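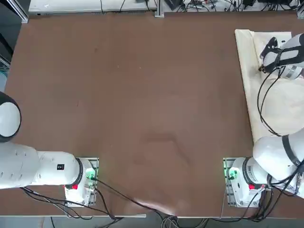

Ticket 2058 – Flatelis table, top finish
Status: open
Last updated: January, 4:10 pm

Problem: brown matte top picks up dull patches after wiping. Worst toward the front edge. Customer wants to know if the finish is going or if its just residue.

Log

9:20 – called back. Been using the Stekix spray daily, no rinse. Cloth is a cream one, washed with fabric softener. Told them to stop the softener.

9:45 – asked for plain warm water, clean cloth wrung out hard, wipe front to back, then dry right away. One half only so we can compare.

11:30 – wiped half looks better, they say. Still a haze when the light is low. Second pass, 3 drops of dish soap in the bowl, then rinse water.

1:15 – haze mostly gone. One patch left, hand sized, feels slightly tacky. Not heat, no ring. Guessing spray buildup.

2:40 – checked with Garrido, same complaint on ticket 279, cleared after two more rinses. No oil, no wax, no polish on this finish – it goes shiny and stays taht way.

4:10 – customer will redo the patch tonight and write back. If still tacky, send the Kerent touch-up kit, part 84. Dont close yet.

This site uses cookies to keep you signed in. Accept / Manage settings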